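Verena Zürcher
A thread for anyone else trying to use up their fabric scraps this March, because I have a drawer that will no longer shut and I suspect I'm in good company.

1/ It began with a pair of curtains I took up for my sister. She's in a cottage out at Grendbridge with windows no two the same size, bless it, so there were offcuts of every length, and I can't throw away a decent bit of cotton. I was brought up that way and it's too late to change now.

2/ First job was to sort the drawer into long bits, squarish bits and bits that are really just fluff. The fluff goes in an old pillowcase for stuffing draught excluders. I was quite strict – well, strict for me – and it still took most of Tuesday evening with the radio on.

3/ The long bits are what I was after. A strip makes a bookmark, a curtain tie, a hanging loop for a tea towel, or a bow for a parcel if you're feeling generous. I'd been buying ribbon from Oberholzer for years with all this sitting at home!

4/ My favourite is the navy with the pale leaves and ferny fronds on it. Such a pretty print, and it does look lovely against the white marble pattern with all those dark veins running about. I keep folding the end over into a loop to see how it would do as a hanger. 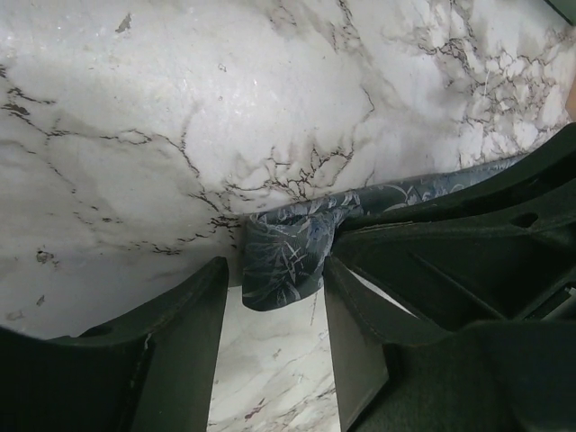 5/ Pressing. Please don't skip it, I always used to and everything came out wonky. Fold the long edges in to meet at the middle, press, fold in half, press again, and mind your fingertips on the narrow ones. A spritz of water helps if the cotton is stubborn.

6/ Then one line of stitching close to the edge, in whatever thread is already on the machine (mine was grey, it usually is). For a hanging loop I cut 14 cm, which gives you enough to tuck both ends into the hem and still get it over a fat hook.

7/ Someone asked about fraying. If the raw ends are going inside a hem, leave them be. For bookmarks I turn the ends under twice and stitch across, or pull a few threads out on purpose and call it a fringe.

8/ Anything I don't use is going to the Clarkel swap table, so if you're local and fancy some of the leafy one, shout soon – I'm already getting possessive about it. Tea towels next, once I've found where I put the good scissors.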